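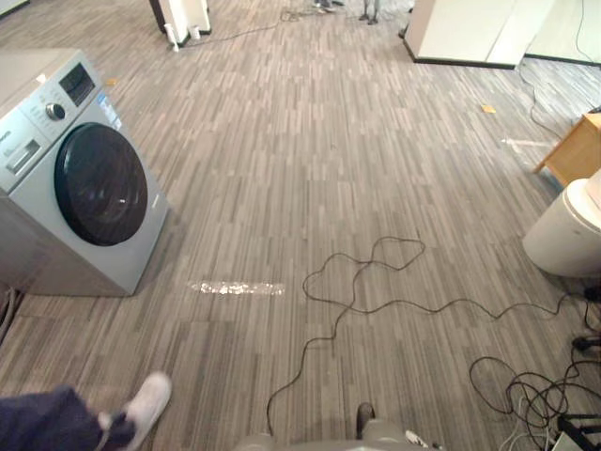 Front-loader, silver-grey, standing out on the floor for now

From: Birgit Petersen
To: appliance-share list
Subject: Re: washer placement and the cables

Torben Lenz wrote:
> Is the front-loader staying where it is? I'd like to know before I
> bring the detergent and the drip tray over from Vekport. Also, someone
> should do something about the cables on the floor. I nearly went over
> them in October and I don't want to do it again with a tray in my hands.

Torben,

The washer stays in that room but it won't stay in that spot. I want the back of it close to the wall, with enough space left that the hose doesn't kink. The door has to open all the way without hitting anything, so please don't put the drip tray or the shelf on the hinge side.

On the cables, I agree with you. Anything that isn't in use gets coiled and goes in the gray bin. Anything that is in use gets run along the wall and taped down flat – not across the planks where people walk. Please use the cloth tape from the Serno box. The shiny kind leaves glue behind and I spent most of an evening scraping it off last time. 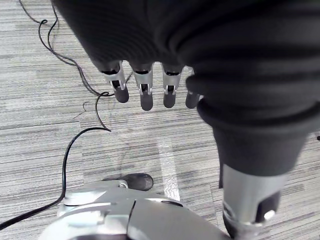 Svitlana has the level and the wrench for the feet. All 4 feet need to sit firmly before we run a spin cycle. The old machine walked a good way across the floor because we skipped that, and the scratches are still there by the window.

Bring the detergent whenever you like. The drip tray can wait until the washer is in place – I'll write to the list when it is.

Birgit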